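Materials and Color, Unit 2
Handout: Ordering and matching plastic color samples

A color chip is only useful if the part is molded in the same resin. Polypropylene scatters light in a different way from ABS, so one pigment recipe gives two colors.

Sample plates
Turolier plates have a smooth side and a grained side. Compare on the side that matches your part. Grain makes dark shades look lighter.

Reading a code
In Zudanell 411, the first digit is the hue group and the last two give the step within it. Translucent shades carry a T – check these over white and then over black.

Masterbatch
Write the dosing rate next to the code. A match made at 2 percent won't hold at a lower rate in a thin wall.

Patterned surroundings shift how a plain color is judged. 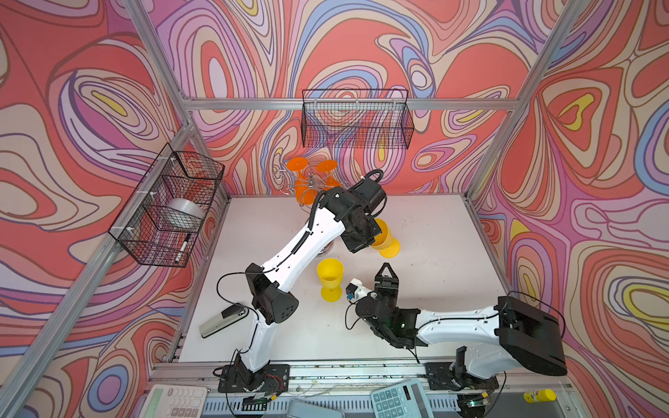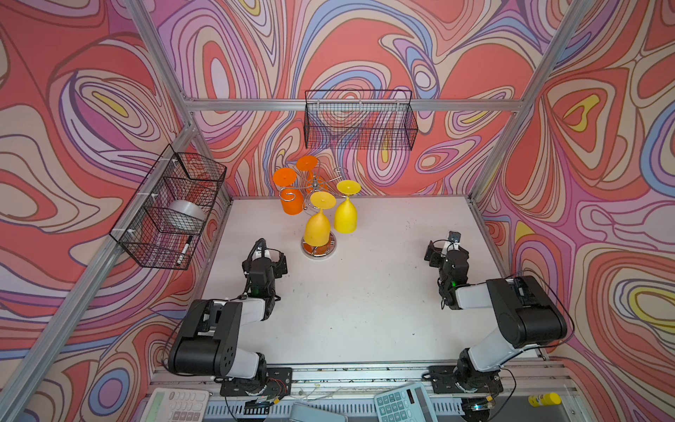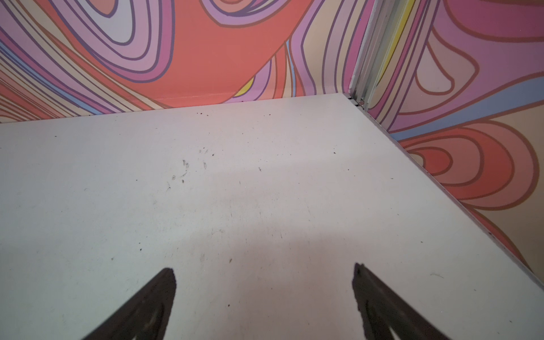
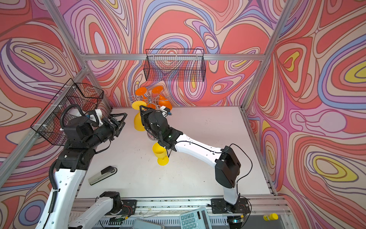
Materials and Color – Unit 2 – p. 63

For the next class: read the Flenico sheet on lamp types and bring one opaque part with its code written down.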